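Frequently Asked Questions – Weddings at Flarnum

We answer these so often that our replies had started to sound like a recorded message, so we wrote them down. If your question is missing, write to us. If your question is whether your cousin can officiate, keep reading.

THE BASICS

What is Flarnum, exactly?

A former seed warehouse with a big hall upstairs, a smaller room downstairs, and a walled yard in between the building and the street. It was a warehouse for a long time and it still looks like one. Couples either walk in and start planning where the band will go, or they ask when the renovation will be finished. It is finished.

How many people can you hold?

200 seated for dinner, and that's the number on the fire certificate, so please don't ask us to squeeze in your uncle's new girlfriend as number 201. If your list is longer than that, you have our sympathy and the name of a hotel. The downstairs room, which we call the Carrasco Room, seats 43 and works nicely for small weddings, second weddings, and people who have a low opinion of most of their relatives.

Do we have to be religious? Or straight? Or from around here?

No, no and no. We've had two brides, two grooms, a couple with three ceremonies in one day because neither set of parents would budge, and a pair who met in line for a bus and wanted the bus mentioned in the vows. Our interest in your relationship ends at getting your names spelled right on the sign.

When should we book?

Saturdays in warm weather go first. If you're flexible, look at March. It's cheaper, the florists return your calls, and your guests have nothing else to do. It might also rain sideways. We have a covered porch and a bin of umbrellas, some of which open.

MONEY

What does it cost?

The Carrasco Room is $2,000 for the day, with tables, chairs, linens and cleanup included. The upstairs hall depends on the season, the day and whether you want the kitchen, so we send a written quote. It will have every fee on it. We got married once too, and we remember the "cake cutting charge."

Do you charge a cake cutting charge?

No. There's a knife in the drawer.

What's the deposit?

A quarter of the total, paid when you sign. You get all of it back if you cancel more than 90 days out. After that we keep it, whatever the reason, although we'll move your date once for free if there's another one open. People do postpone. A few of them have postponed to a different partner, and we honored the deposit.

Can our parents pay?

Of course. Please be aware that whoever signs the contract is the person we take instructions from. If your mother signs it and then calls about the napkins, we have to do what she says about the napkins. Think this over at home.

THE DAY ITSELF

When can we get in to set up?

Nine in the morning, and you need to be out by midnight. Music stops at eleven. The neighbors on Drodosham Street are patient people and we'd like them to stay that way.

Can we decorate however we like?

Mostly. You can hang things from the beams if you use the hooks already there. You can bring your own tablecloths, your own dishes, your own eight-foot balloon arch. Candles have to be in glass. Confetti has to be paper or petals, and only in the yard. Glitter is banned. We had a glitter wedding some years ago and that couple now has a child in school, and we are still finding it.

Who cleans up?

We do floors, tables, chairs and bathrooms. You take away what you brought in, meaning decorations, leftover drink and any guests asleep in the coat room. If you use the kitchen without a caterer, we ask that you wash what you dirtied and leave the counters the way you found them.
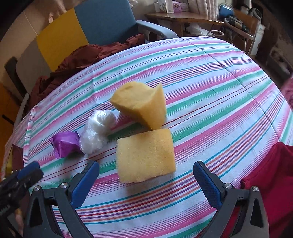
We won't be checking behind the stove. But a sink full of gravy at midnight costs the next couple their morning, and the next couple is already nervous. If you know your crowd won't be in any shape for dishes, tell us ahead of time and we'll add a cleaner to your quote. It's the best money you will spend, and it's less than the balloon arch.

Can our friend marry us?

Yes, as long as they've done the paperwork the county wants. Rules vary, so look it up or call the clerk's office. Don't rely on your friend having looked it up. If your friend got ordained online during a slow afternoon at work, ask to see the certificate.

Do we need a rehearsal?

You need somebody to tell your wedding party where to stand. That can take twenty minutes. We give every upstairs booking one free hour in the hall the day before if it isn't in use. The hour is wasted on most people, who spend it arguing about whether to walk in with the left foot.

FOOD AND DRINK

Do we have to use your caterer?

We don't have one. We keep a short list of people who know where our outlets are, and Cestimum, the catering outfit two doors down, does a lot of our dinners simply by walking over. You can hire anyone insured. You can also do a potluck, and some of the best meals served here have been potlucks – along with one of the worst, at which everybody brought potato salad. Assign dishes.

Any advice if family is cooking?

Plan for cold food or food that's happy to sit. Our ovens are good, but there are two of them, and lasagna for a full hall needs more than that. Put one calm relative in charge of the kitchen and tell everyone else to stay out. Ask people to write their names on the bottom of anything they want to see again.
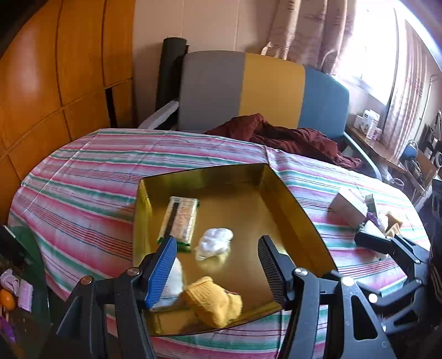
We hold unclaimed dishes for a month. Then they join the house collection, which has become pretty impressive, and you're welcome to borrow from it for your own wedding. If you recognize something from your aunt's cabinet, take it home and say nothing.

Can we bring our own alcohol?

Yes, and there's no corkage fee. You do need a licensed bartender to pour it if you have more than 50 guests. Buy more white wine than you think and less whiskey than the groomsmen think.

GUESTS, FAMILY AND OTHER WEATHER

Can children come?

They can. The yard has a gate that latches. We'd suggest paying a sitter to run the Carrasco Room as a kids' room if there are more than a handful, and feeding them before the speeches. Feeding the adults before the speeches isn't a bad idea either.

Can our dog be in the ceremony?

One dog, on a leash, with a handler who isn't getting married. Don't tie the real rings to it.

My parents are divorced and can't be in the same room. Help?

We have two rooms. We also have two entrances, and a lot of practice at seating charts. Tell us early and tell us everything. We don't gossip, and there's very little you could say that would surprise us. The usual answer is round tables, a tall centerpiece and putting the band between them.

What if one of us gets cold feet?

It happens, and far less often than the movies would have you believe. There's a bench in the back of the yard that can't be seen from any window. Most people sit on it for ten minutes and come back. Staff will bring you a glass of water and leave you alone. We've never once knocked.

Do you do proposals and anniversaries?

Both. For proposals, we'll give you the yard for an hour on a weekday evening at no charge, provided you've at least hinted at the subject with the other person beforehand. For anniversaries, couples who were married here get the Carrasco Room at half price, any year, as often as they like. The discount applies if you were married here and are now celebrating with someone else, but please don't ask for the same table.

How do we come and see it?

Use the form on the contact page and pick a time. Visits take half an hour. Bring whoever has opinions, so that we can hear them all at once. Parking is behind the building, and the front door sticks – push harder than feels polite.

Page last updated 8 Dec 2022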